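Shelf Life

The small shelf has come up in the members' survey again, so let's deal with it. It is dark brown, it has an upper and a lower level, and it has room for perhaps a tenth of what people have proposed putting on it. Ludmila Jelínek would like it kept for puzzles. The Assefa household favours teacups.
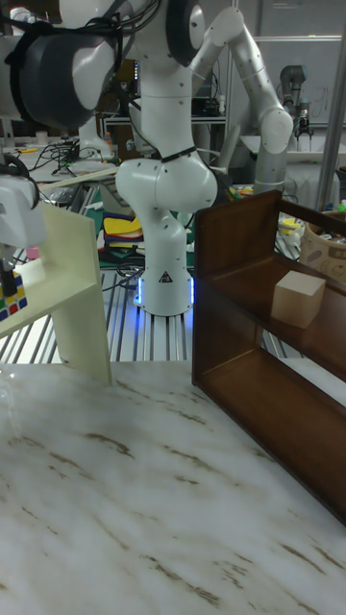
My own view is that a shelf does its best work with one plain wooden block on it and a bit of air on either side. Colour can live elsewhere — a Rubik's cube is quite loud enough on its own stand.

Suggestions close at the end of December. Please keep them under 90 words. Last year's longest ran to 500, and 40 of those were "furthermore".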